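Slow cooker swap night, and what to do with the leftovers

The Varisstead community kitchen is open again on Friday evenings, and the first slow cooker swap of the season had 38 portions on the table by 7 pm. The idea is the same as last year. You cook one large batch at home, portion it into containers, and take home the same number of meals cooked by other people.

Soups and stews went first. The lentil and tomato soup was gone before the rice was out, and the beef and barley was close behind. Curries held up well in the freezer last winter, so more of those would be welcome. Pasta bakes tend to go soft when they thaw, and cream sauces can split, so please save those for eating at home.

A few points for next time. Label every container with the name of the dish, the month it was cooked and anything people might be allergic to. Cool the food quickly in shallow dishes before it goes in the fridge, and bring it in a cooler bag if you live out past Zumville. Containers should hold one adult serve. We had several family-sized tubs in June and they were hard to trade fairly.

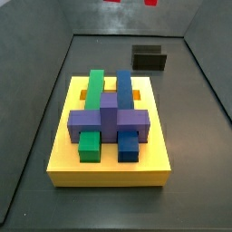
If you end up with more stew than you can use, it makes a good pie filling. Simmer it with the lid off until the gravy is thick, let it go cold, then spoon it into a dish and cover with pastry. Bake at 200 degrees for 40 minutes, or until the top is a good brown colour. Leftover dal can be thinned with stock and served as soup.

Entry is $5, which covers tea, bread and the use of the ovens. Spare lids and clean jars can be left in the box by the side door.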